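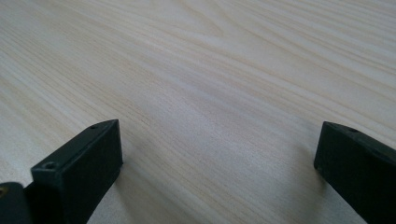 From: Maarten Verhoeven
To: flitama-users
Date: 2/16/23
Subject: Re: [flitama-users] finger gap drifts after tip swap

Kátia Magalhães wrote:

> We changed both fingers on our Flitama hand-held gripper in December
> and since then the reported opening does not go back to the same
> value. Fully open it should read 400 counts. It reads 397 most
> mornings and wanders during the shift. Closed on nothing it reads 3,
> sometimes 0. I ran the zero routine twice with no change.
>
> The fingers are the black printed ones from the Sokow files, same as
> before. Screws are tight. Is this the encoder, or can I keep using it
> and correct the offset in the log?
>
> Also, does anyone have the tightening order written down? The sheet
> that came with ours only covers the Dijkstra mount.

Kátia,

I would not correct it in the log yet. A constant offset can be subtracted. Yours moves, so something mechanical is moving with it, and the correction would be wrong by lunch.

I doubt the encoder. When ours failed it dropped counts in large jumps and never came back to a sensible closed value. Three counts at each end looks more like a finger shifting on its carriage, or a carriage with play in it.

Check the finger seats first. Printed parts come off the bed with a slight lip around the screw holes, and the lip holds the finger off the carriage until it crushes. The screw feels tight on day one and has lost its preload a week later. Take the fingers off, run a flat file over the seating face two or three strokes, and clean the dust out of the recess. Look at the underside of the screw head as well. If it has left a ring on one side only, the hole is not square to the face and that finger should be reprinted.

Then the inserts. Ours are brass, set into the body with heat. If one has been pulled up even slightly by an over-tight screw, the finger sits on the insert and rocks. Lay a steel rule across it. The insert should be flush or just under. If it stands proud, warm it with an iron and press it back with something flat, then let it cool completely before you put a screw near it.

Order of assembly, as we do it at Idine:

Open the gripper all the way and power it off.
Fit the left finger, both screws started by hand, neither one tight.
Push the finger back against the shoulder and hold it there.
Snug the rear screw, then the front one, then go back to the rear.
Same on the right.
Close by hand until the tips meet. They should touch along the full width. If they touch at one corner, loosen the right finger only, square it against the left and tighten again.
Power on, run the zero routine with the tips closed and nothing between them.

The zero routine takes whatever closed position it finds as correct. If the fingers were loose when you ran it in December, it stored a bad value, and running it again with loose fingers stores another one. So seat the fingers first and zero last.

For checking afterward I open it fully over a bare table, read the count, close, read again, and repeat 14 times without touching the fingers. Ours returns to the same pair of numbers or is one count off. If yours still wanders after reseating, put a dial indicator on each carriage in turn and push sideways by hand. Play on one side only means the rail on that side. Play on both is usually the belt -- there is a tension screw under the rear cover, and a quarter turn is plenty.

The Dijkstra sheet is no use for this version. It has you tighten the front screw first, which on the Sokow fingers pulls the finger away from the shoulder.

Send the before and after readings to the list if you can, open and closed, with the screw length you are using. I suspect some of the December kits went out with screws that bottom in the insert, but I have only measured our own.

Maarten

_______________________________________________
flitama-users mailing list
To unsubscribe, send a blank message with the word "unsubscribe" in the subject line.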